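Anilo 厨房剪刀用了三个月：磨刀槽是摆设，拆洗倒是真的

先说结论，省得有人拉到底：能用，不值原价，打折的时候可以考虑。下面是具体怎么回事。

我买这把剪刀是五月份的事，起因是家里那把老的铆钉松了，剪鸡翅尖的时候两片刀刃会错开，肉夹在中间，越使劲越剪不断。本来想拿去修，问了菜市场门口磨刀的师傅，他看了一眼说铆死的不好弄，敲紧了就打不开，松一点又跟原来一样。于是上网找可拆卸的。搜出来的前几页几乎都是同一个模子，手柄颜色换一换，名字换一换，价格从二十几到一百多都有。Anilo 这把排在中间偏上，标价100元，介绍页写得很满：可拆卸、可磨刀、可开瓶、可夹核桃、可刮鳞。我对这种“可”字打头的句子一向警惕，一把剪刀兼五份差事，多半有四份干不好。

另外一个候选是 Stasta 的基础款，没有那些齿和槽，便宜20块，也就是80元。当时没买是因为它不能拆。后来我妹妹家买了，我去吃饭的时候借来剪过几次，后面会拿来比。

先讲剪东西。

剪葱、韭菜、紫菜、干辣椒，没有问题，这个价位要是连葱都剪不断就不用写评测了。介绍页上那段剪葱花的视频我看了好几遍，看完还是不知道它剪骨头怎么样。

鸡骨头要分开说。翅中、鸡爪、鸡脖子，一剪就开，刀刃下半段有一排细齿，能咬住皮，这点比没齿的强。鸡腿骨靠近关节的地方也还行，找准缝下剪就可以。整根腿骨从中间剪，剪得断，但断口是压碎的，碎渣要冲。介绍页说“轻松剪断排骨”，我试了猪小排的软骨部分，可以；硬骨部分我试了2次就停手了，刀尖明显往外撇，再来一次我怕剪刀先断。当然也可以说是我力气小，可“轻松”两个字是他们写的。

鱼，剪鳍和开肚子顺手。刮鳞齿在刀背上，间距太密，刮鲫鱼的时候鳞片全塞在齿缝里，刮几下就要抠一下，不如用勺子。

手柄内侧那个开瓶的口子能开啤酒，前提是你愿意把一把刚剪过生鸡肉的剪刀凑到瓶口。夹核桃的齿对付薄皮核桃可以，薄皮核桃两个对着捏也可以。

重点说磨刀槽。商品标题里有“自带磨刀功能，越用越锋利”，我很想知道写这句话的人自己用过没有。所谓磨刀槽是手柄根部嵌的一小块陶瓷，开了个V字口，让你把菜刀从里面拉过去。也就是说它磨的是别的刀，磨不到剪刀自己。客服回复我说“可以用另一把剪刀来磨”，那我还得再买一把。菜刀我试了，拿的是平时切水果的旧刀，拉了几十下，刃口能摸到毛刺，切番茄皮仍然打滑。好刀千万别往里放。

拆洗是真的好用，这是我没有退货的主要原因。张开到最大角度，两片就分开了，刀刃根部那块平时藏油藏肉末的地方可以直接用刷子刷。装回去对准卡口一推就行。有一点担心：卡口用久了会不会松。目前三个月，剪薄的塑料袋偶尔会夹住，刚买来的时候没有这个情况。是卡口松了还是刃钝了，我分不出来。用户评价里有人用了一年说“跟新的一样”，底下又有人说半年就会在使用中自己散开，我两边都不太信，继续用着看。

防锈方面，包装上写不锈钢，没写牌号。我洗完不擦直接晾，轴的位置第三周出现过一个黄点，用牙膏擦掉了，之后改成洗完拆开擦干，没有再出现。卖家说可以进洗碗机，我没有洗碗机，这条没法验证。

再跟 Stasta 比一下。它的手柄圈大，我的手伸进去有点晃，手大的人应该更舒服；剪硬东西的时候反而比 Anilo 稳，轴是铆死的，两片不会左右错。缺点还是老缺点，轴缝里的东西弄不出来，我妹妹用牙签挑。要是家里主要剪蔬菜和食品袋，很少碰生肉，我会选便宜的那把。

也有人在评论里推荐 Zerouali 的，说是锻打的，500元。没买过，不评。只说一句，我看了它的介绍页，用词和 Anilo 的差不多，“轻松剪断”也在里面。一把剪刀卖到这个数，至少应该把钢材牌号和硬度写出来，它没有写。

关于在哪买。网店的图都是修过的，刀刃亮得像镜子，手柄大小完全看不出来。剪刀这种东西手感差别很大，有条件还是去实体店看挂着卖的。Clorkdale 的五金区就有洞洞板那种货架，剪刀和钳子都带卡纸挂着。 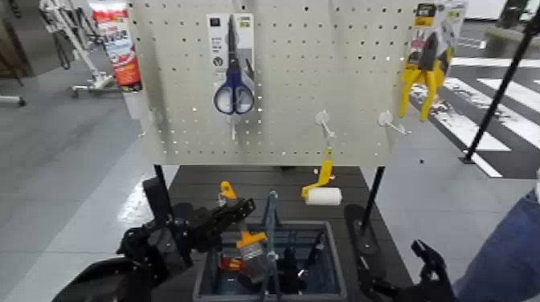

本页最后修改：2022年8月

带卡纸的包装也有麻烦，多数不让拆，捏不到开合的松紧，只能看看刃长和手柄圈的大小。愿意让你拆一把试试的店，贵几块钱我也认。如果只能网购，建议收到以后先做两件事：对着光看两片刀刃合拢时有没有缝，有缝的直接退；再拿一张湿的厨房纸，从根剪到尖，尖端如果是扯开的，也退。我这把根部和中段都过关，尖端勉强，当时懒得折腾就留下了，现在剪虾线的时候经常后悔。

保修写的是“终身”，具体条款要找客服要，要来以后发现刀刃磨损、卡口松动、生锈都不在范围内。那还剩什么，手柄掉色吗？我问了，掉色也不保。

打分的话，剪切给及格，拆洗给高分，附带功能除了开瓶基本可以当作没有，磨刀槽倒扣。标价100元偏高，等它降到跟 Stasta 一个价再买比较合适。卡口的情况年底我会再看一次，要是散了就补在这一页下面。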